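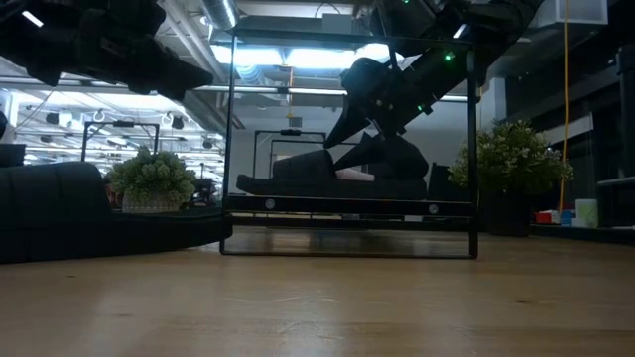
Amra Stoyanova
Workshop lead, adhesives and repair

Tuesday, 8:40

Continuing the sole glue work from last week. The question is still whether we can go down to one coat on the rubber soles and keep two coats for leather only. Myrto wants an answer before the June order goes in, as one coat would change how much we buy.

Three glues on the list: Truko (what we use now), Perico, and the water-based one from Grosa. All solvent wiped, all roughed with the 60 grit band, all pressed for the same time. I cut the strips from the offcut bin, so the rubber is a mix of ages. Not ideal, but it's what comes through the door with real shoes too.

Room was 78 degrees by the wall thermometer when I started, warmer than last week. Truko got tacky faster than I expected and I nearly missed the window on the first set. Marked those strips with a T and a line through it. Don't count them.

10:15

First pulls, hanging weight on the clamp, adding shot to the bucket until the strip lets go.

Truko, two coats: rubber tore before the bond did. Same as always.
Truko, one coat: held well in the middle, let go at the toe end. Looks like thin coverage there, my brushing.
Perico, one coat: peeled clean off the rubber side, with all the glue left on the upper. So either the roughing was too light or it doesn't like this rubber.
Grosa, one coat: too early, still soft. Leaving it overnight.

Best weight today was 3,949 grams on a Truko one-coat strip. I weighed the bucket again after to be sure, same reading. The scale was zeroed with the empty bucket on it, so no need to subtract anything.

I redid Perico with a heavier roughing, going across the strip instead of along it. Better. It still let go on the rubber side but took a lot more shot to get there. Myrto Stamatopoulos thinks the rubber has mold release left in it from the factory and that one wipe won't get it all. She may be right. Next round: half the strips get a second wipe with a clean rag, half don't, everything else the same.

1:30

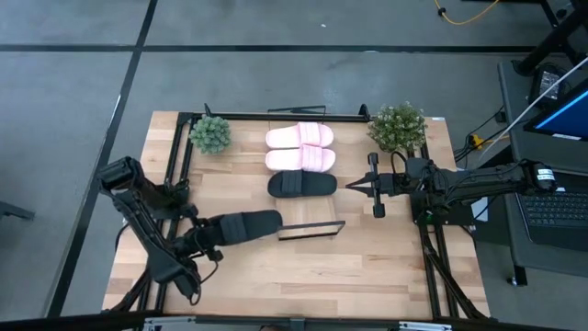 Shoes and the two plants on the table.

The cement from Palamarchuk came in the noon delivery. The can is dented at the rim but the lid seals. I put it on the lower shelf with the others and wrote the date opened on a strip of tape. Please do this with every can. There were two open Truko cans this morning and no way to tell which was older, so I used the one with less skin on top.

Things I'd do differently:
— Cut all strips from one sheet. The offcuts add too much scatter to tell a small difference from nothing.
— Set a timer for each glue. I was keeping three times in my head and lost one.
— Brush from the toe end back, as that's where the coverage went thin.

The Grosa strips are under the steel plate on the back shelf, five of them, each with a G on the end. Leave the plate on. If anyone needs the shelf, move the lasts, the strips stay put.

Tomorrow: pull Grosa first thing, then the double wipe test on Perico. If Perico gets near Truko with the second wipe I'll run it again on leather. Order more shot, the bucket was close to using all of it. Also 60 grit bands, we're on the last pack.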